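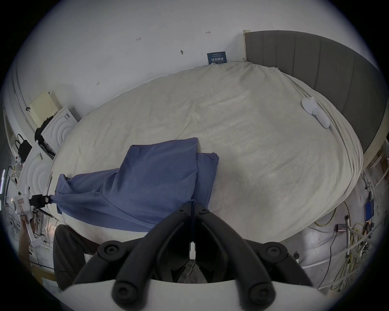 The blue thing, on the bed, mid-fold. Blanket underneath, also on the list.

Oct 20, 2025

Woke with the firm intention of sorting out the bedroom before lunch and had finished by half past four, if you let me use "finished" the way builders do.

The bed first. I have a theory, inherited from my mother and never once tested, that a made bed accounts for most of a tidy room. It's the largest thing in there, so if it looks respectable the eye forgives the rest. The trouble is that the bed is also the only flat surface of any size, so everything that needs folding gets folded on it, and by mid-morning it has stopped being a bed and become a depot. The cream blanket doesn't help. It's lovely to lie under and a nuisance to work on, being fuzzy enough to hang on to whatever you put down. You smooth one wrinkle towards the headboard and it comes back further along, wearing a hat.

Fedir Vakulenko rang while I was at it, to ask whether I still wanted his shelf brackets. I said yes. He said he'd need to find them first. We've had this conversation in three different seasons now and I think we both enjoy it.

Then the blue cloth. I don't know what to call it. It came with us from the flat in Skokine, where it lived over the back of a chair, and since then it has been a throw, a dust sheet, a picnic rug and, for one bad week, a curtain. It has no obvious right way round. Fold it in half and the edges disagree. Fold it again and you've got something like a badly made sandwich. I went at it in layers, left to right, and got a fairly decent stack going with one end that would not lie down. Undid it. Did it again from the other side, same result, different end. On the third go I stopped calling it folding and told myself it was being stored informally.

Tea.

The headboard got a going-over with the soft brush. Whoever decided on vertical channels in grey upholstery has never had to clean between them. Each one collects its own private supply of fluff and you have to do them singly, top to bottom, like mowing a very small, very upright lawn. The pale wooden post at the end took one wipe and looked new. I stood and admired it for longer than it deserved.

The wall above is another matter. Still all those hooks and little dark marks from whatever hung there before, and I've been meaning to fill and paint since we moved in. Bought a tin of white for it in the spring. The wall is white as well, but I've a strong suspicion they're different whites, and once I put the first dab on I'll be committed to the whole wall, then the door frame, then the rest of my life. Left it. The little blue sign can stay leaning where it is too. It's been waiting for a hook since we unpacked it, directly underneath a wall full of hooks, and I do see the problem.

Boxes by the door: no progress. The two white ones with the rings on are too nice to throw out, which is how I've come to own so many boxes. The cardboard one I did mean to deal with. I opened it, saw it was mostly Fendemar paperwork and 2 odd gloves, and shut it again. The black heap beside them is going to have to be gone through properly, by daylight, by someone in a better mood. Handbag left where it hangs, on the grounds that at least it's hanging.

Cables next. I'd put aside 30 minutes for the tangle on the floor and used 6 of them, four of those looking for where the yellow one started. My brother-in-law once showed me how to coil a lead over and under so that it never knots. I nodded all the way through and retained nothing. I pulled one loop free and two others tightened in sympathy. They can stay there for now, and I'll step over them as I always do.

Lunch was the end of the Dalsgaard cheese on toast at a quarter to three. Good, if slightly past its social peak.

For Tuesday:

- filler, small tub, and a proper scraper this time
- ring Fedir back about brackets
- black heap (start at the top, be brave)
- blanket to the launderette if dry, they close at 16.00
- find out what the blue cloth is

Slept in the chair for a bit after all that, with the bedroom door open so I could look in at the headboard. The blue cloth is on the chair in the hall now, over the back of it, exactly as it used to be in Skokine.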